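MERNIS MOVES TO A SINGLE FLAT FOLD FOR ALL SECONDHAND TOPS

March 2019

Mernis, the secondhand clothing service, has changed the way it folds and packs T-shirts, polo shirts and sweatshirts before they go out to customers. All tops now leave the folding table as a flat rectangle, print side up, in one of two sizes.

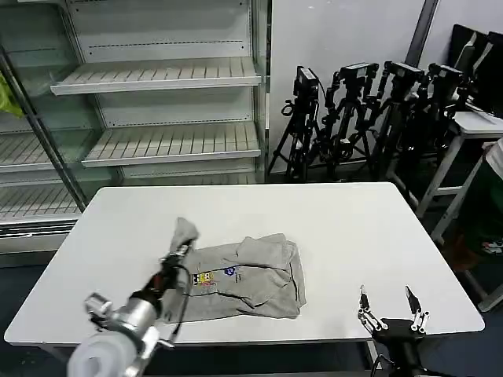
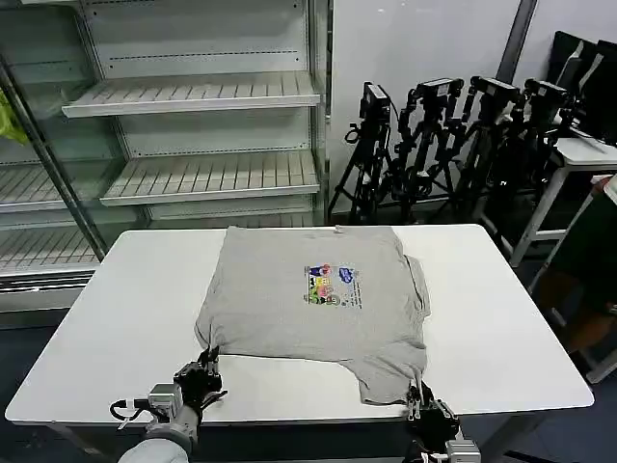
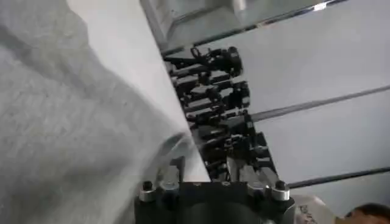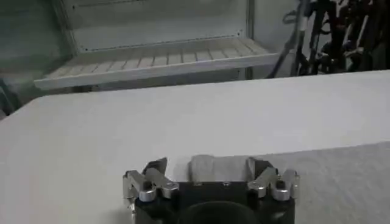 Folding at Mernis. Gray tops with small printed designs, first and second pictures; gray fabric close up, third; the white tabletop, fourth.

The new fold replaces a mix of methods that had grown up over the years. Some tops were rolled, some were folded in thirds, and heavier sweatshirts were often folded in half and pressed down to fit the bag. Customers wrote in to say that printed designs arrived with a hard crease across the middle.

"A crease through the print is the complaint I hear most," said Estíbaliz Vidal, who runs customer service at Mernis. "People buy these shirts for the picture on the front. We want them to open the bag and see it."

Under the new method, a shirt is laid flat with the collar at the far side of the table and the hem nearest the folder. Sleeves are tucked in and smoothed before the body is folded. A finished T-shirt goes into the small bag. Sweatshirts and other heavy knits go into the large one. Tops with a design low on the body are folded a little higher so the fold line falls on plain fabric.

The fold was worked out over the winter by Aurelio Cuevas and Braulio Zepeda of the packing team, who tried it on 80 returned garments. Children's sizes gave them the most trouble. A small shirt folded the same way as an adult one ends up too narrow to stack, so children's shirts get one fold fewer.

"We went back and forth on the sleeves for a long time," said Zepeda. "If you leave them loose they catch on the next shirt in the pile. Tucked in, the pile stays straight."

Folding is done on plain white tables, which make lint, loose threads and small stains easier to spot on darker fabric. Any top found with a mark at this stage is put aside and washed again or moved to the rag bin. Neck labels are checked at the same time, and a shirt with a missing size label is measured before it is bagged.

Bags are supplied by Damasceno and come in 2 sizes, both closed with a paper seal. Mernis has stopped using the oversized bag it kept for hooded tops. Finished bags are sorted by size and shipped in cartons of 22 for shop orders, or one by one for orders placed at home.

"The shops like it because they can put the shirts straight out," said Rigoberto Cortés, operations manager. "They used to refold everything on arrival. A couple of them sent us photos of their shelves, and I have those up in the office."

The new fold applies to all tops listed from this month. Stock already bagged will be sold as it is. Pants and knitwear with buttons are not affected, though Mernis plans to look at pants in October.

Customers who send in clothes for resale do not need to change anything. Items should be clean, dry and free of pins or badges. They can be folded in any way or not at all, as every piece is opened out and checked on arrival.

A printed sheet showing the fold in 4 steps is included with shop orders and can be requested by mail.

Press contact: Wendell Brannigan, Mernis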